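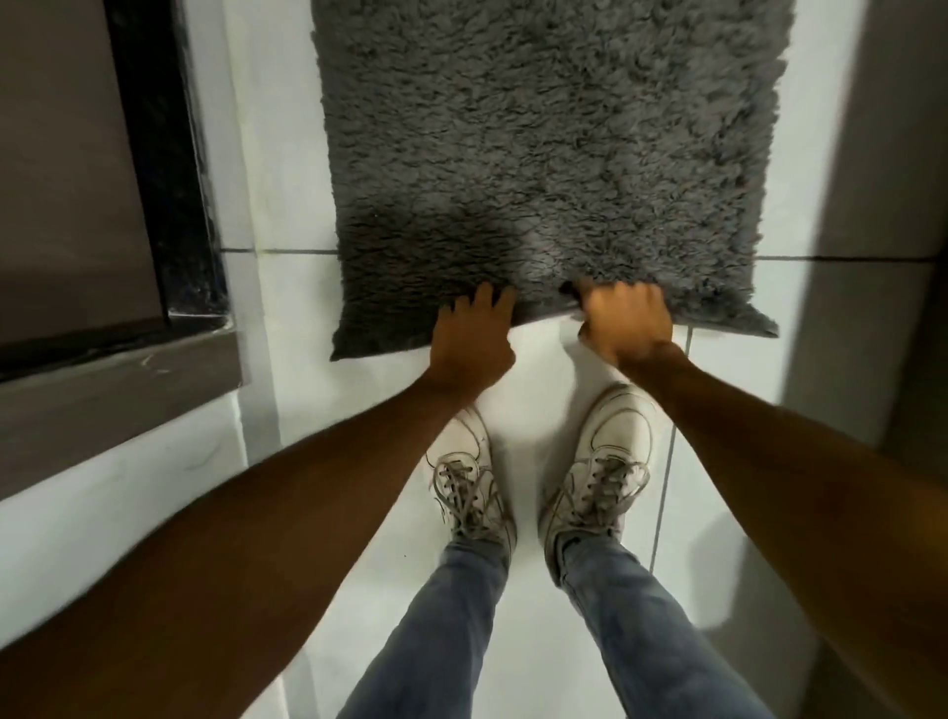
Home Household A–Z Floors Textiles Storage Search

Shag rug

A shag rug is a floor covering with a long, thick pile that gives it an uneven, tufted surface. The name is also used for rugs with dense curly or looped pile, sometimes sold as shaggy rugs. Common fibers are wool, polyester, polypropylene and cotton. Greys, creams and browns are the usual colors.

Construction

The pile is held by a backing, which may be woven cloth, latex or felt. On tufted rugs the yarn is punched through a base cloth and fixed with glue, and a second cloth covers the underside. The backing is often paler and much smoother than the pile. On tile and other polished floors a separate non-slip pad is normally laid underneath.

Rolling

Shag rugs are rolled for storage, moving and floor washing. Folding can leave creases in the backing and flatten the tufts along the fold. The rug is vacuumed first on both sides. Rolling starts at one short end, with both hands spaced apart on the edge so that the roll stays straight. A roll that drifts to one side is opened and started again.
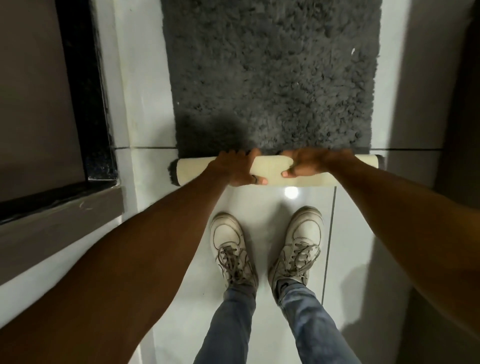
Rolling up a dark gray shag rug from one end. The cream backing forms the outside of the roll.

With the pile facing in, the backing shields the tufts from dirt. Many tufted rugs are instead rolled with the pile facing out, which puts less strain on the glue layer. Maker's instructions differ on this point.

Storage

Rolled rugs are tied loosely with cotton tape and kept flat in a dry place. Wool rugs are checked for moths every few months.

See also: Carpet, Rug pad, Tufting

Contact the editors | © 2019 Grosalitz Household Reference | Back to top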